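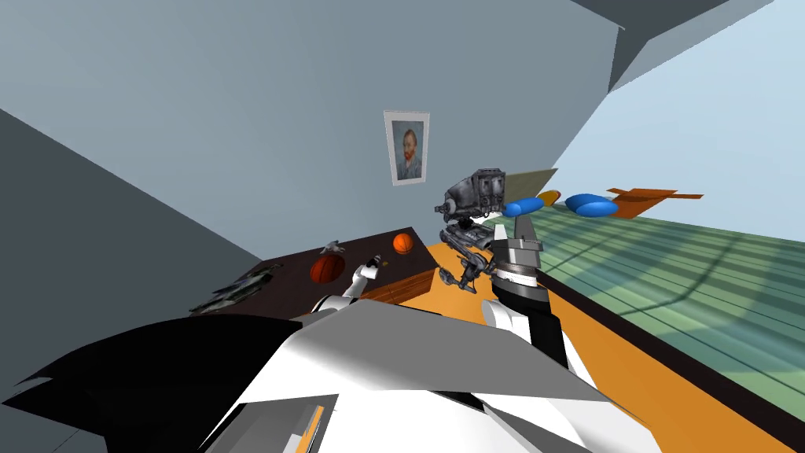

A reader wrote in last week to say she'd played Zadutow in demo mode for a whole evening and still had no idea why the lantern symbol sometimes pays and sometimes doesn't. She wasn't alone in asking, so the lantern gets its own answer further down, and the rest of the Zadutow mail has been gathered up with it. Keep the questions coming, we love this game and will happily talk about it all day!

Zadutow: your questions

Last updated February 11, 2020

What kind of game is Zadutow?

It's a video slot from the Jumer studio, set in a harbor town during a night market. There are five reels and 77 fixed paylines, which sounds like a lot until you've watched a few spins and noticed that most of the lines zigzag around the middle of the grid. The music is a slow accordion tune that picks up speed whenever a scatter lands. We still get a little jolt every time it does.

Can I choose how many lines to play?

No, all 77 are always on. What you set is the total bet, and the game splits it across the lines for you. The paytable shows prizes as multiples of the line bet, so a "10" next to the fish basket is ten times your line bet and a good deal less than ten times what you staked on the spin. If you've come from a game that lists everything against the total bet, give yourself a few minutes with the info screen first. You can tap the little "i" next to the balance at any time, even with autoplay running (autoplay will pause while you read).

So what's going on with the lantern?

The lantern is wild, but only when it's lit. An unlit lantern is a plain low symbol and pays like one, at the bottom of the table with the rope and the anchor. A lit lantern stands in for everything except the scatter and the ferry ticket. Lanterns are lit or unlit the moment they land, and the ones on the second and fourth reels can also be lit by a moth flying across the screen. The moth is a random feature. It's easy to miss on a phone, so watch for a small white flutter right after the reels stop, before the wins are counted.

One more thing about lanterns: a line of nothing but lit lanterns pays as the top symbol, the harbor master. A mixed line of lit and unlit ones pays as unlit lanterns. This confuses people more than anything else in the game, and fair enough, we had to read the rules twice ourselves.

How do I get the free spins?

Land three or more scatters (the clock tower) anywhere in view. Three towers give you seven spins, four give you twelve, and all five give you 21. Getting the full 21 is rare. We've had it once on the site's test account, very late in the evening, and there was quite a bit of shouting.

Can free spins be retriggered?

Yes, and this is the best part of the whole game. Any two towers landing during the feature add extra spins, so you don't need the full three like you do in the base game. Lanterns lit during the feature also stay lit in place until it ends. A slow start can turn into a screen full of wilds by the last few spins, or it can fizzle. Either way it's fun to watch!

What does the ferry ticket do?

Tickets appear on the last reel only. Each one you collect moves your boat a step along the strip at the top of the screen, and when the boat reaches the pier you get the market round. You pick stalls until you uncover a closed shutter, and every stall before that holds a coin prize. The most you can win from the market round alone is 137 times your total bet. Your boat's position is saved between sessions at the same bet size. Change the bet and you'll see a different boat, because the game keeps one for each bet level. Change it back and the first boat will be right where you left it.

Does picking the right stall take any skill?

We wish. The outcome of the round is settled before the first stall opens, and the picking is there for the suspense. Some readers always start with the honey stall. Go ahead if you like honey.

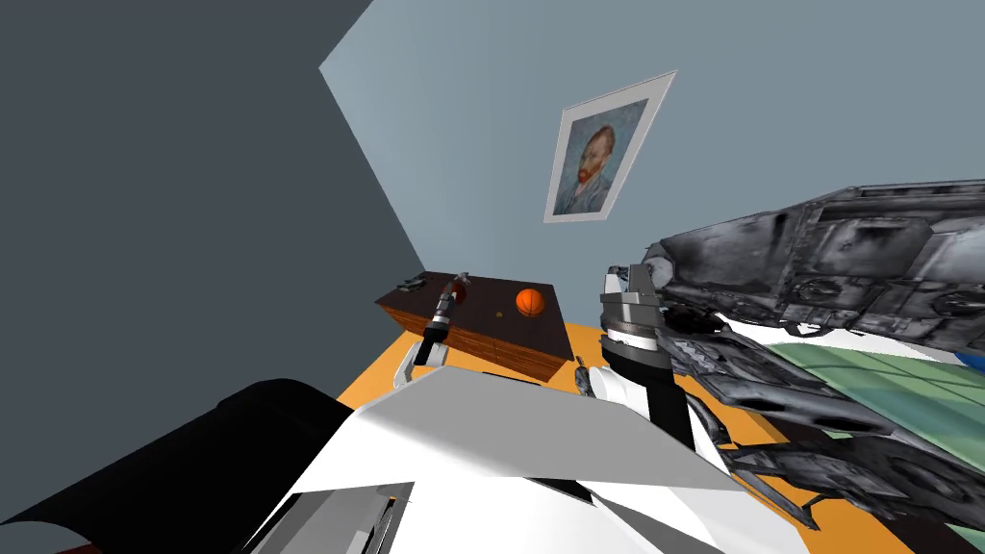
Are there different versions of the game?

There are 2, the original and the one marked "Plus" in the lobby. The Plus version has higher swings: fewer small wins, a stingier moth, and bigger prizes for the harbor master. The theoretical return can also be set differently by each site, so look for the figure on the info screen wherever you're playing. Don't take it from a review, ours included. The number on the screen in front of you is the one that applies to your game.

Where can I try it without betting?

The demo on Staltov runs right in the browser, with no sign-up and no download. You start with a stack of play credits, and if you run out, reloading the page fills it up again. The demo has every feature, the boat strip included, though the boat goes back to the start each time you reload. That's the one real difference we've found.

Does it work on older phones and tablets?

Mostly, yes. If the reels stutter, open the settings and turn off "market ambience," which removes the drifting smoke and the people strolling behind the reels. Battery life gets better too. In portrait view the paytable button hides behind the menu, and the strip with the boat shrinks to a thin bar. We like landscape much better for this one, just for the artwork.

My game froze in the middle of a spin. Did I lose the result?

The result is decided on the server as soon as you press the button, so a dropped connection doesn't change it. Open the game again and it'll normally finish the spin or show it in the history. A feature that was interrupted picks up from the spin it stopped on. If the history shows nothing after around 21 minutes, write to the support team of the site you were playing on, and include the round number if you have it. We only write about the games here and can't look into anyone's account.

Is Zadutow connected to Verhoeven?

They're from the same studio and they share the clock tower, but that's as far as it goes. Verhoeven is a smaller, older game with three reels and no free spins at all. It has a hold button and a lovely clunky sound when the reels stop, and a few of us still play it in demo mode while the coffee brews. Nothing you collect in one game carries over to the other.

Is there a pattern to when the bonus comes?

No. Every spin is independent, so a long stretch without a tower doesn't make the next one any more likely. Please don't raise your bet to chase it. Set a limit on money and time before you start, and use the demo if you only want to see the features. Most sites let you set deposit limits in the account menu, and the game itself has a session clock you can switch on under settings.

Will there be a sequel?

Jumer hasn't announced one. There was a new tune and an extra stall added to the market round in September, so somebody over there is still fond of the place. If a second game does come along, we'll have a page up for it as soon as we've played it enough to get the rules straight.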